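How to Set Up a Sorting Table for Small Electronic Parts

By Teresa Tokarz

If you take apart fans, pumps, lamps or toys for their electronics, you end up with a lot of little things that look alike: motors, sensors, boards, plugs with three inches of wire still on them. Thrown together in a coffee can they tangle, and the wires get pulled off at the solder joint. This page covers a plain four-bin layout that keeps them apart while you sort, check and pack them. It works for a shoebox of parts and it works for a bigger job. The last batch I did this way was 70 wired parts and a stack of round boards, and it took one afternoon in November.

What you need

A flat table, light in color. Small screws and black wire show up well against white.
Four shallow bins with raised rims, all the same size and color.
One metal tray with a rim, stainless if you have it.
Plain white paper to line the tray.
Small zip bags and a marker.
A notebook or a stack of index cards.

Shallow bins matter more than people think. In a deep bin the parts slide into a corner and knot up. In a shallow one you can spread them over the floor and see each piece.

Step 1. Lay out the table

Put the metal tray in the center. Put two bins on the left of it and two on the right, one toward the far edge of the table and one toward you. Leave a hand's width between the bins and the tray so you can pick things up without bumping a rim. If you are using two tables pushed together, check that the tops are level before you start. A tray that rocks will throw small parts. 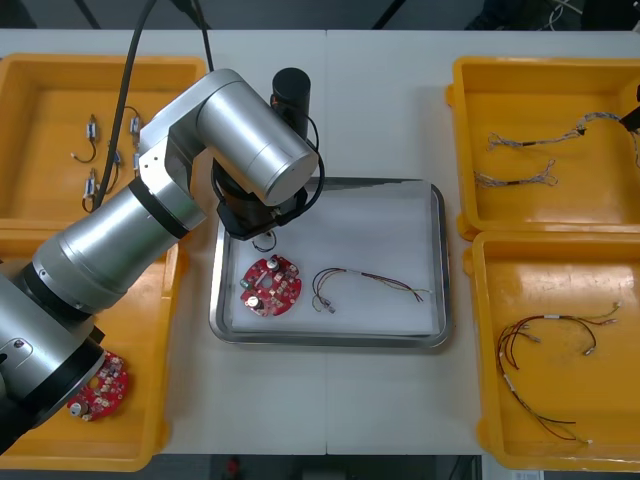
Two yellow bins on each side, steel tray in the middle.

Step 2. Decide what goes where

Pick the groups before you pour anything out. I go by shape and by how the parts behave when you handle them, and leave part numbers for later. Left side, far bin: small parts with wires attached. Left side, near bin: circuit boards. The right side depends on the batch. Use one bin for anything you have not identified, and keep the other free for parts that fail the check.

Write the groups on a card and set it at the top of the table. Tadeusz Sadowski, who taught me most of this, writes them on tape and sticks the tape to the bin. That works too, but the tape has to come off every time the groups change.

Step 3. Spread the wired parts

Take the wired parts a few at a time and lay them down with space between them. Hold each one by its body or its connector. Do not lift it by the wire. If two are hooked together, set both down and slide the loops apart with a fingertip. Pulling makes the knot smaller.

Wires that have been coiled for years will not lie straight, and there is no need to make them. Let them curl. As long as one part's loop is not through another's, you are fine.

Stop when the floor of the bin starts to look busy. Half a dozen parts is comfortable for a bin this size. Keep the rest in a box under the table and refill as you go.
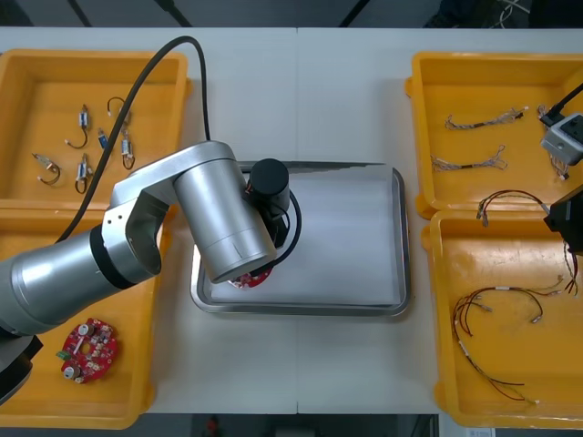 Reading time: 3 minutes

Step 4. Handle the boards

Boards go in flat, parts side up, and side by side. Stacking them bends the taller components, and the round cans of the capacitors are the first to go. If a board has a terminal block sticking out past the edge, leave room on that side.

Pick a board up by its edges. On a round board with a hole in the center, two fingers on the rim is enough. Look it over for these:

Capacitors that bulge on top or have leaked.
Brown or black marks around a component.
Cracks that start at the center hole or at a screw hole.
Terminal blocks with a missing screw.

Set aside any board with one of these marks. Do not test it "just to see" -- a leaking capacitor can damage your meter leads and leave residue on the table.

Step 5. Use the tray for the work in hand

The tray is for the parts you are dealing with right now. Line it with one sheet of white paper. The paper keeps small pieces from skating on the metal, and you can jot a note next to a part if you need to. A wrinkle or a torn corner does no harm. Change the sheet when it gets dirty enough that you start mistaking specks for screws.

Bring over a few parts, no more. Check each one, write down what it is, then move it to a bag or to the bin for failed parts. Clear the tray before you bring more. 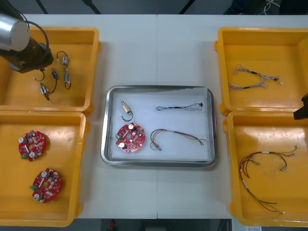 Wired parts and round red boards in the left bins, with four items on the paper in the tray.

Step 6. Bag and label

One kind of part per bag. Write on the bag before you fill it, while it is still flat. I put down the kind of part, the number in the bag and what it came out of. If you don't know what it is, write "unknown" and the wire colors, and move on. You can look it up some evening when the table is put away.

Press the air out and lay the bags flat in a box. Boards get a piece of cardboard between each one.

Step 7. Clear down

Tip each bin over the tray, one at a time, and look at what falls out. Check the seam between the tables if you used two, and check the floor under the near edge. Fold the paper in from the sides so any loose bits stay inside, and look through it before you throw it out.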